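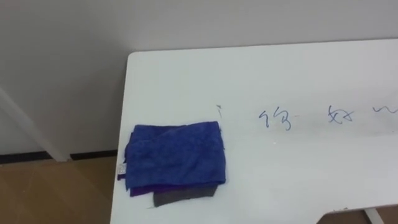 **Figure 2.** Folded cloths stacked beside marker writing on a white tabletop.

How many passes should a dry microfiber cloth make over marker writing before residue is scored? Five, all in one direction, with the cloth refolded to a clean face after each pass.

### 3.2 Wiping protocol

Cloths were folded to one size and stacked at the left of the writing. Each was used for 14 trials, then washed at 40 °C. Residue was scored by A. Cordier.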